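Etura Shared Workroom – Table, Shelf and Drinkware Check
Walk-through checklist w/ comments. December 14, 2018
Site: Bouzid building, ground floor. Last full check: July.

Rating: OK / FIX / WATCH. Comments underneath. Typed up fast, sorry for the shorthand.

1. TABLETOP SURFACE – OK
Wood top, light finish. Checked for splinters, lifted grain, sticky patches. Faint scratches near the center, can't catch a nail on them. Knots are flush, leave alone. No sanding this round. If someone wants it re-oiled put it on the Cotier order, not the petty cash.

2. CLOTHS – WATCH
One yellow cloth, left side of table. Should be folded or hung when not in use, bunched cloth stays damp inside and starts to smell. Also easy to drag a glass over when you grab it. Laundry every 10 days, that is the rule, rule is not being logged.

3. TUMBLERS / GLASSES – FIX
Run a finger around the rim, check for chips. Check base sits flat. Anything tall gets kept a hand's width from cloths and from the table edge. The teal one fails on the cloth part, move it back.
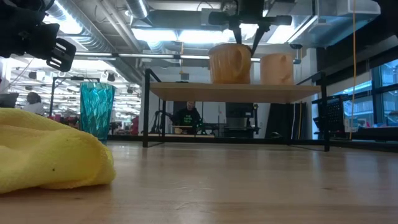 Items 2 and 3 – cloth overlapping the teal tumbler. Mugs up on shelf, gap between them OK.

4. SHELF BOARD – OK
Press test both ends, no rock. Board seated in the black metal frame. Light load only: mugs, small bowls. No kettles, no stacked plates. Heavy stuff goes in the Besov cabinet by the sink, bottom row.

5. SHELF LEGS – WATCH
Push sideways at front left and front right. Slight give on one, tightened a quarter turn and it held. Recheck next time. Floor of the shelf space underneath stays clear, don't start storing thigns there.

6. MUGS – OK
Handles checked for hairlines, the big one and the peach one both sound. Handles should never poke out past the board edge. Leave a gap so they don't knock.
Comment: ribbed mugs hold coffee stain in the grooves, use the small brush. 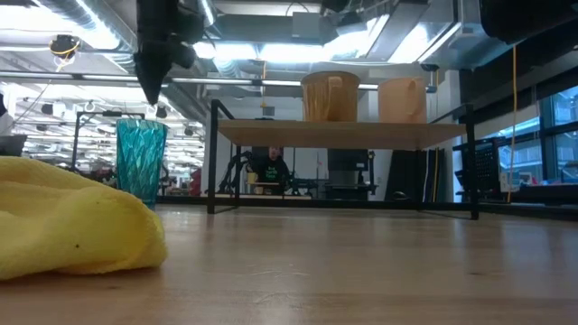
Can the mugs go back on the shelf straight from the sink?
Dry them first. Water sits under the foot and marks the wood board, and a wet handle is the one that slips.

7. FLOOR AROUND TABLE – WATCH
Walk the whole way round. Concrete, so spills don't soak in but they do get slick. Mop the seams too. Power strip on the floor at the right – no drinks carried over it, no wet mop near it. Want it lifted off the floor before next check.

8. CABLES – WATCH
Leads along lower left of table, tuck and clip. Anything crossing a walking route gets a cover, no exceptions. Clips are in the Cotier box, 168 count, plenty left.

9. DESK NEXT TO TABLE – OK
Laptop and monitor steady. No liquids on this desk, use the shelf. White box under the desk edge can stay if it doesnt stick out. 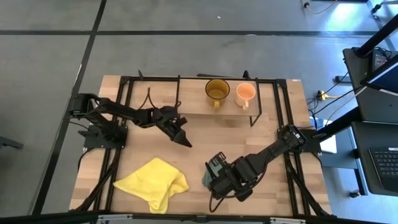 Items 7, 8, 9 – floor seams, cables lower left, yellow power strip and desk at right.

10. SIGN-OFF
FIX items: 3
WATCH items: 2, 5, 7, 8
Fix today, watch items by next walk-through. Initial the paper copy on the door as well, the online one doesn't print right.

3 comments | 14 shares

Recent checklists
Sink and Drain Check, Bouzid Ground Floor
Besov Cabinet: Hinges and Load
Cloth and Towel Laundry Log
Cotier Reorder Sheet

Contact Etura Workrooms | Copyright 2018 Etura | Back to top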